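4.2 Kitchens and the grammar of home

The richest material in our sample came from the domestic chapters, and it was a real pleasure to code. Of the 176 passages we marked in Stidach, 72 take place in a kitchen, and the narrator's language changes there in ways we had not expected when the project began. Verbs lose their endings. Names of tools stand in for names of people. Hayes, who speaks in long and careful sentences on the road, drops to phrases of three or four words as soon as he sits down to eat, and his daughter answers him in the same clipped rhythm.

Brennan and Moynihan read this shortening as a sign of loss, a family running out of words. We see much more warmth in it. In the supper chapter (wonderfully handled, and too rarely discussed) the missing words are the ones both speakers already know. A reader who has reached chapter 7 can supply them too, and the delight of doing so is a large part of what makes the book so good to reread.

The nouns of the old kitchen matter just as much. The people of Stadel have kept "hob" and "cupboard" long after the things themselves have gone, and they use them as titles, oaths and terms of affection. A modern reader brings a picture of an ordinary fitted kitchen to these words (Figure 3) and has to keep adjusting it.
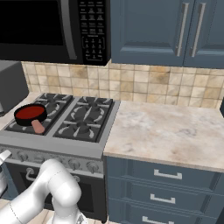

Figure 3. Microwave above a gas stove, with a blue-grey upper cabinet to the right. Computer rendering.

4.3 Songs and counting rhymes

The rhymes are shorter and stranger. Ilie was the first to notice that nearly all of them can be sung to the tune described in the opening chapter, and we tested her idea by reading them aloud in pairs. It works beautifully. The Fovunel rhyme, which looks like nonsense on the page, falls into a steady marching beat, and its odd spellings turn into instructions about where to breathe. Hennessy's study of skipping songs gives us a useful way to describe this, and we borrow her term "carried line" in what follows.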